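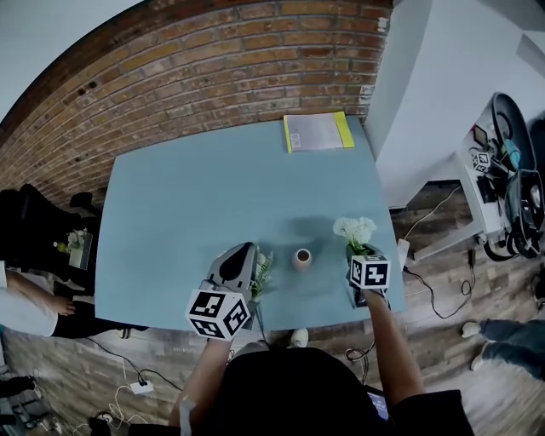
Stalmont workshop releases plans for hand-held grippers

Stalmont, November - Prokside, the shared workshop in Stalmont, has released the plans for Jerico, a pair of hand-held grippers that members built over 86 evenings.

Each gripper is held in one hand and carries a cube printed with black-and-white markers, used to track its position. Members practise with household things such as cups and small vases of flowers.

The parts for one pair cost about £60. The plans come in 3 files: printed parts, wiring and marker sheets. A robot arm built to the same pattern, named Bae, is the next job on the bench.

The plans are free to download from the Prokside website. Printed copies can be collected from the workshop, open from 6pm.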